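How to fold a shirt on a bed or table (and which tips to ignore)

I have read a lot of folding advice and believe very little of it. Most of it assumes a perfect flat surface, a plastic board and a free afternoon. You need a flattish surface and two decent pinches. 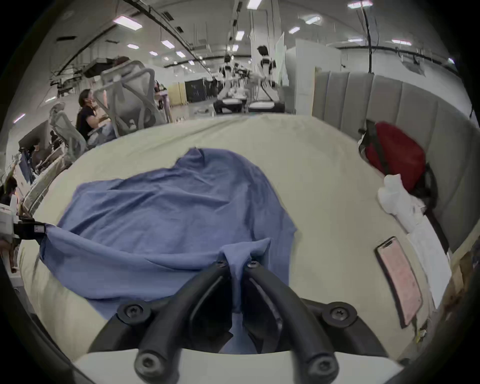 Sun-ja Ban
March 30, 2026

Start by finding an edge. People tell you to shake the thing out first. Fine, if you have the room, but a shake mostly moves the creases about. With a crumpled bit of blue cotton I'd sooner pinch any fold near the top, lift it a little and see which way the rest wants to fall. If it won't fall anywhere, let go and try a few inches along.

Once you have an edge, lay it straight and press down on both sides before you do anything else. Smooth outwards from the middle. I have seen it claimed that you must always work from the collar. I tried it both ways for most of October and could not tell the finished shirts apart.
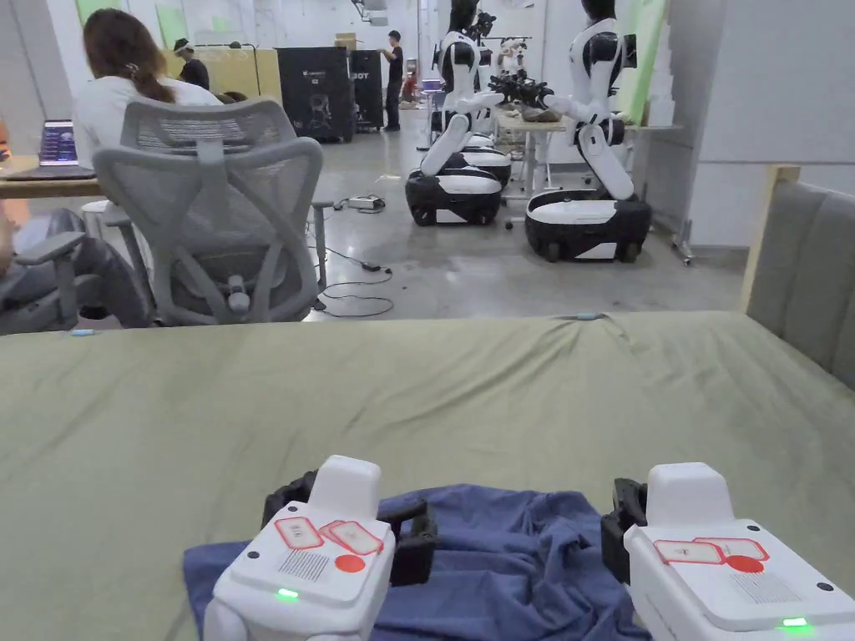

Keep one side held down while the other side moves. If both go at once the cloth slides, and you're back to a heap. A fabric cover helps here, as cotton skids on a bare polished top. You don't need the special mat. I bought one from Skarley, and it lives under the cat's bowl.

Now take two corners on the same side and pull gently away from each other. Gently! A hard tug puts a new diagonal crease right across the front, and then you'll be told to buy a steamer. 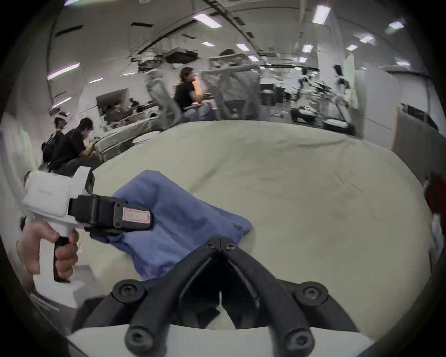
Bring the pulled edge over to meet the far one. Don't fuss if a corner flips up; turn it back with a fingertip. Fold the sleeves in, if there are any, then fold in half from the bottom.

What about thirds? The 43 comments under my last folding post were nearly all about thirds. They suit a deep drawer. On an ordinary shelf, halves stack just as well and take less time.
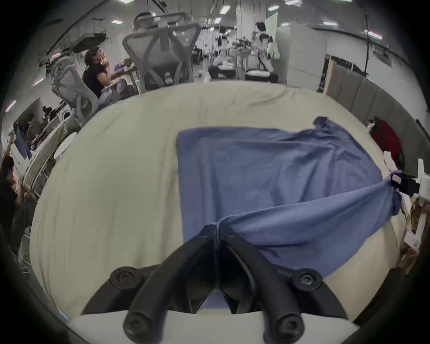 If the fold has gone skew, undo that one fold only. Starting again from scratch is popular advice and I can't see the point of it. Press the top flat with your palm, put the shirt away with the folded edge facing you, and get on with the next one.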